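Notes pour l'intervention, projet Trituline, 21 août 2020

Bonjour à toutes et à tous, et merci d'être restés jusqu'à la fin de la matinée (je sais que le buffet n'est pas loin !). Je remercie aussi Nayeli Henao, qui a relu ces notes deux fois et m'a fait couper la moitié des anecdotes.

Rappeler d'abord d'où l'on part. Chez Bumard, on enregistrait les gestes au laboratoire, sur une table grise, toujours la même. La politique apprise marchait très bien sur la table grise, et assez mal partout ailleurs. D'où l'idée de recueillir les démonstrations chez les gens, avec une pince tenue à la main. Nous en avons 769, enregistrées dans 27 cuisines.
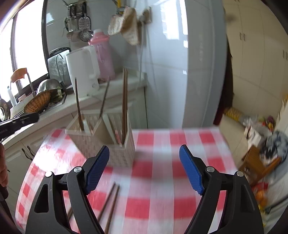

Notre question de départ, c'était la diversité des lieux : vaut-il mieux beaucoup d'essais dans peu de cuisines, ou l'inverse ? À 50 essais par tâche, l'inverse gagne, et de loin. Prenez les baguettes : elles sont fines, brunes, couchées presque côte à côte sur une nappe à carreaux rouges et blancs, avec une grande fenêtre très lumineuse derrière. Le modèle doit apprendre que les carreaux ne comptent pas et que les compartiments du porte-baguettes comptent beaucoup. (Ralentir ici, laisser les gens regarder.)

Enchaîner sur les échecs, sans les cacher : 19 essais écartés, presque tous pour un suivi perdu pendant un mouvement trop vif. La suite se fera en novembre avec l'équipe de Skanumia. Questions, et micro à la salle.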